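Sotura arm on our packing line, six weeks in
Forum > Shop Floor Talk > Automation

venla_m
So they put a Sotura arm on the rack station at Trirnent back in April and I've been meaning to write this up. I used to clean and check racks all shift, 300 on a good one. Now I mostly babysit the arm and fix what it fumbles. My wrists feel great! My brain, not so much.

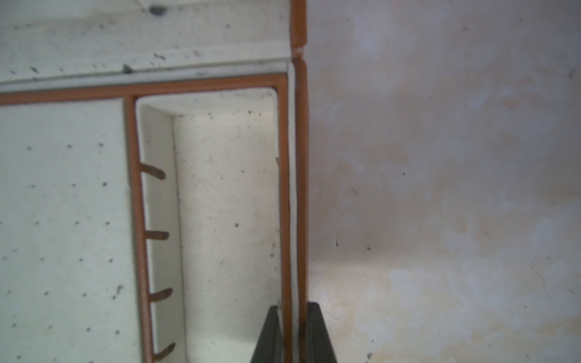 Gripper at the orange-brown trim, wrist cam view

tuulikki66
Those little hooks would drive me nuts. Does it snag on them?

venla_m
Sometimes, yeah. Then it stops and beeps and I walk over (again).

T_Makela
Sorry but I don't get the complaining. We got 2 of them and I'd never go back. I go home without a sore back and I learned to program the thing.

hanne_k
You learned because they paid for your course, Toivo. At our place the day crew got training and nights got a laminated sheet. Same pay, more stations to watch.

T_Makela
OK, fair, that's a management problem though. Don't blame the arm.

hanne_k
Easy to say from days lol

tuulikki66
Venla, did they wipe that ledge down before they set the thing up? I see specks all over it.

venla_m
Cleaning got moved to end of shift, which I argued against. I'm asking for the programming course next week, will report back.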